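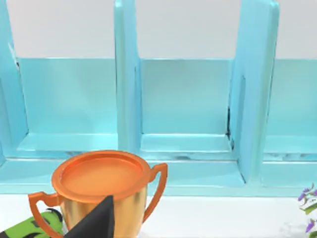 Efren Abella asked at the last review why so much of the first period went into simulated tables and so little into the physical cell. The short reply is cost per attempt. An operator can spoil a run in simulation, reset the table and start again, and the Barum lab can record while the physical arms are being serviced.

Progress report, remote demonstration work, January
Prepared for the Imetti program office

Recording

The work plan called for 100 teleoperation sessions by the end of this period. We completed 68. The shortfall comes from the first two weeks, when the link between the hand controllers and the simulator dropped often enough that we stopped and rewrote the connection code. Sessions have run on schedule from that point on.

The completed sessions gave us 1,606 demonstrations that passed review. Each is one attempt at one task, driven by an operator from start to finish, with the arm motions, gripper commands and camera views saved together. Attempts are rejected if the operator pauses too long, if the object leaves the table, or if the views fall out of step with the arm data.

Tabletop tasks use mixed objects and a turquoise unit with open compartments. Object positions are changed between attempts so that the policy does not learn a single layout.

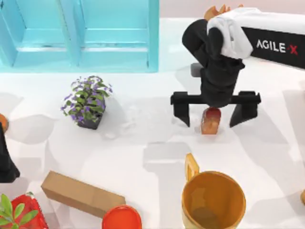 Genalyn Espiritu would rather see fewer objects on the table until grasping is reliable, and has put that in writing. Her point is that a crowded table makes operators slow down, and a policy trained on slow demonstrations will be slow too. We have agreed to record a second, sparser set next period and compare the two. The crowded set will be kept as it is.

Operators

Five operators are now trained, against five planned. Training takes two half days. The most common fault among new operators is closing the gripper before the arm has settled, and we have added a practice task for it. Arlindo Guerra has rewritten the operator guide, and the new version is on the shared drive.

Wrist views

Reviewers spend most of their time on the wrist views, where a held or nearby object can fill a large part of the image and shadows can cover much of the table. We are keeping these conditions in the data.

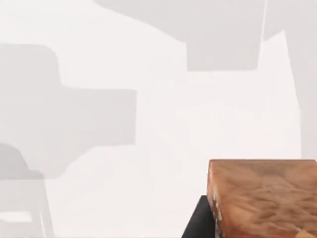

Figure 3. Brown block close to the camera, with shadows on the table surface.

Problems and next steps

The Brekke controllers drift after long use. Operators now recalibrate at every break, and replacements have been quoted but not ordered. We ask the program office for a decision on this by Wednesday.

Next period we will finish the remaining 32 sessions, record the sparse set, and begin the first training runs on the Finau server. Gerardo Dimaculangan will send the revised schedule separately.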